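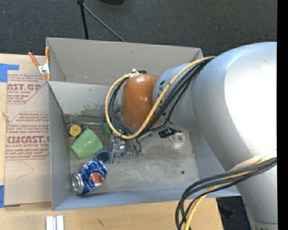
News > Automation > Handling

Latest | Sectors | Events | Subscribe

Filed under: Grippers and end-of-arm tooling

December 7, 2023

Packaging recycler Kemppainen has started a side-by-side trial of two robot grippers at its Stustamthorpe sorting centre, with a decision on which to buy expected in January.

The trial puts a fingered metal gripper from Ollska up against a suction model from Flirley. Both are being run on the same arm over the same open bin, using mixed household items such as drink cans, plastic cups and sunglasses. Each gripper gets 170 pick attempts, and the items are tipped back into the bin at the start of every run.

Kemppainen said the Ollska unit had finished its first full set and lifted an item cleanly on 132 attempts. Dented cans lying against a wall of the bin caused most of the misses, and long thin pieces had to be approached more slowly. The Flirley unit was fitted this week and has no results yet.

The company had planned to test a third gripper as well, but dropped it when the supplier could not deliver a mounting plate in time.

Changing from one gripper to the other takes nearly 12 minutes, including moving the cables and checking the camera calibration. The controller is the same for both, and staff have written a single pick routine that only changes the closing or suction step. Grip force on the Ollska fingers was turned down after the first day to stop them crushing cups.

Sorting at Stustamthorpe is now done by hand on the final line, where small items that get past the screens are pulled out. Kemppainen wants the arm to cover the evening shift there. It said no jobs would be cut, as the evening positions have been hard to fill.

The sorting centre has set aside five weeks for the work, including time to repeat any runs where the camera lost track of clear plastic. Prices for the two grippers were not released. Flirley and Ollska will both get a copy of the results before a purchase is made.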